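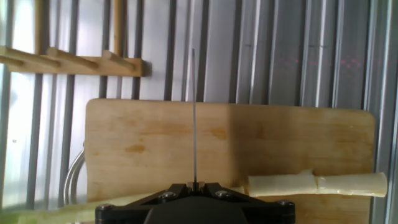 18/06/2019 — Clarement will buy two more robot arms for its food handling trials in Cenamstead, after managers approved the equipment budget in April. The order covers the arms, spare grippers and 14 cutting boards. Delivery is expected in 19 weeks.

Ifeoma Oyewole, who runs purchasing, said grippers were left out of last year's plan and had to be paid for from the repair fund — "we won't do that again." Each arm will get $500 a year for small parts. Lihua Kang will choose the supplier for the boards.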